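손에 들고 쓰는 그리퍼 도구 제작기
공유 공방 자유 제작 과제 최종 보고서
작성: 발표 조 Lundo (Imad Tannous, Babita Dhillon, Mirko Tedesco)
지도: Dorota Gajewski 선생님

1. 시작하며

저희 조 이름은 Lundo입니다. 뜻은 없고, 첫 모임에서 Imad가 칠판에 끄적인 글자가 예뻐 보여서 그대로 쓰게 되었습니다. 과제 주제를 정하던 때만 해도 저희는 바퀴 달린 작은 로봇을 만들 생각이었는데, 이야기를 나누다 보니 셋 다 집는 동작 쪽에 훨씬 관심이 많더라고요. 사람이 컵 하나를 집을 때 손가락을 얼마나 벌리고, 어디에서 힘을 주고, 언제 놓는지 생각해 보면 참 신기합니다. 그래서 사람이 직접 손에 들고 움직이는 두 손가락 그리퍼를 만들고, 거기에 카메라를 달아 동작을 기록해 보기로 했습니다. 모터로 움직이는 팔은 다음 학기로 미루었습니다. (욕심을 줄이라는 Gajewski 선생님 말씀을 이번만큼은 잘 들었습니다!)

작업은 대부분 Nilau 공방에서 했습니다. 저녁에 늦게까지 열려 있어서 수업이 끝나고 가도 시간이 넉넉했고, 옆자리 분들이 공구를 흔쾌히 빌려주셔서 큰 도움이 되었습니다.

2. 설계

도면은 Babita가 맡았습니다. 손잡이의 방아쇠를 당기면 두 손가락이 나란히 안쪽으로 모이고, 놓으면 스프링 힘으로 다시 벌어지는 구조입니다. 처음 도면에서는 한쪽 손가락만 움직이게 했는데, 그렇게 하면 물건이 늘 한쪽으로 밀려서 집는 위치를 가늠하기가 어려웠습니다. 양쪽이 같이 움직이도록 바꾸고 나니 부품은 늘었지만 손에 쥐었을 때 느낌이 한결 자연스러웠고, 저희 모두 이 결정을 제일 잘한 일로 꼽습니다.

손가락은 네모난 블록 모양으로 단순하게 그렸습니다. 끝을 둥글게 깎은 모양도 그려 보았지만 안쪽 면이 좁아져서 접었습니다. 대신 블록을 나사로 고정해서 언제든 빼고 다른 모양으로 갈아 끼울 수 있게 했습니다. 보고서를 쓰는 지금까지 손가락을 6번 새로 뽑았으니, 갈아 끼우는 방식이 아니었다면 본체까지 매번 다시 만들 뻔했습니다.

3. 제작 과정

출력은 공방 프린터로 했고, 조립은 Mirko가 주로 했습니다. 첫 조립에서는 방아쇠가 중간쯤에서 자꾸 걸렸습니다. 원인을 찾느라 저녁 시간을 통째로 썼는데, 알고 보니 축이 들어가는 구멍 안쪽에 출력 찌꺼기가 남아 있었습니다. 줄로 살살 다듬고 나서야 부드럽게 움직였고, 그날은 너무 기뻐서 셋이 번갈아 가며 볼펜이며 지우개며 손에 잡히는 건 다 집어 보았습니다.

그다음 고민은 미끄러짐이었습니다. 출력한 표면은 매끈해서 가벼운 물건도 쓱 빠져나갔습니다. 그래서 손가락 안쪽 면에 검은 덧댐을 붙였습니다. 모서리 쪽이 일찍 해지기 시작한다는 점은 미리 생각하지 못했습니다. 물건을 비스듬히 집을수록 힘이 모서리에 몰리는 것 같다는 것이 Mirko의 의견이고, 저도 대체로 같은 생각입니다.

재료비는 모두 더해서 899즈워티가 들었습니다. 가장 큰 몫은 카메라였고, 나사와 스프링은 Walczak 철물점에서 낱개로 샀습니다. 사장님께서 저희 스케치를 한참 들여다보시더니 더 짧은 스프링을 권해 주셨는데, 그 스프링이 끝까지 살아남았습니다.

4. 카메라 시야 확인

카메라는 두 손가락이 화면 아래쪽 양옆에 들어오도록 달았습니다. 손가락이 너무 많이 보이면 정작 물건이 가려지고, 너무 적게 보이면 벌어진 정도를 알 수 없어서 각도를 정하는 데 꽤 오래 걸렸습니다. 최종 각도에서는 양쪽 손가락과 그 사이 공간이 함께 보입니다.
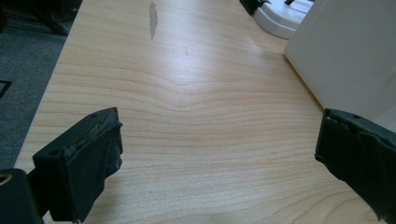
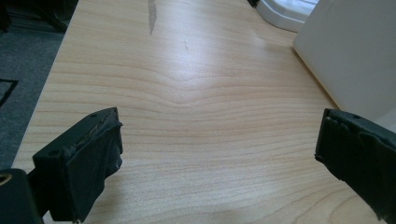
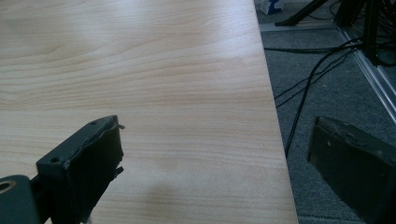
그림 1~3. 그리퍼 카메라로 본 책상과 두 손가락. 그림 3에서는 오른쪽 손가락이 책상 가장자리 바깥에 있다.

그림을 놓고 조원들과 이야기하면서 몇 가지를 정리했습니다. 우선 덧댐의 상태가 생각보다 잘 드러납니다. 그림 3의 왼쪽 손가락을 보면 패드 가장자리가 너덜너덜하게 일어나 있습니다. 이 정도면 얇은 물건을 집을 때 조각이 먼저 닿을 수 있으니, 다음 판에서는 덧댐을 블록 옆면까지 감아 넘기고 끝을 눌러 주는 얇은 테를 추가하려고 합니다.

빛도 신경이 쓰입니다. 책상 위쪽은 밝게 번져서 나뭇결이 하얗게 흐려졌습니다. 위치를 추정하는 프로그램은 표면의 무늬를 많이 참고하기 때문에 이런 부분에서는 잡을 만한 점이 줄어듭니다. 반대로 그림 1과 2에서 가운데가 아래로 휜 나뭇결은 눈에 잘 띄어서, 저희끼리는 두 그림을 견주어 볼 때 그 자리를 기준점처럼 썼습니다. 노출을 고정하는 설정은 Imad가 찾아 두었고 다음 기록부터 적용할 예정입니다.

5. 기록과 정리

동작 기록은 4월 한 달 동안 틈틈이 모았습니다. 쓸 만한 기록이 668개 남았고, 흔들림이 심하거나 방아쇠를 반쯤만 당긴 것은 뺐습니다. 이름 붙이는 규칙을 처음에 대충 정한 탓에 나중에 파일을 정리하는 데 애를 먹었습니다. 결국 Babita가 표를 하나 만들어서 집은 사람과 물건, 잡은 방향을 따로 적게 했고, 그 뒤로는 훨씬 편해졌습니다. 후배님들께 꼭 권하고 싶은 방법입니다.

그리퍼를 오래 들고 있으면 손목이 뻐근하다는 의견도 많았습니다. 한 사람이 이어서 할 수 있는 시간은 약 11분이었고, 그 이상은 손이 떨려서 기록이 흐트러졌습니다. 손잡이 뒤쪽에 무게추를 다는 방법과 손잡이를 조금 눕히는 방법을 놓고 아직도 의견이 갈립니다. 저는 눕히는 쪽에 한 표 던졌습니다.

6. 남은 일

덧댐 고정용 테 출력, 노출 고정, 손잡이 각도 조정이 먼저입니다. 방아쇠 위치를 숫자로 읽는 센서도 사 두기는 했는데 아직 납땜을 못 했습니다. 다음 학기에는 옆 조 Plelier와 힘을 합쳐서 그쪽이 만드는 소형 팔에 저희 손가락을 달아 볼 계획입니다. 나사 간격이 서로 달라서 중간에 끼울 판이 필요하고, 도면은 Babita가 이미 그리기 시작했습니다.

늦은 시간까지 프린터 사용법을 알려 주신 Hubert Kwiatkowski 님, 그리고 중간 발표 때 따끔하면서도 다정한 조언을 해 주신 Gajewski 선생님께 깊이 감사드립니다. 도면과 부품 목록은 조 공유 폴더에 올려 두었으니 필요하신 분은 편하게 가져다 쓰시고, 고친 부분이 있으면 저희에게도 꼭 알려 주세요!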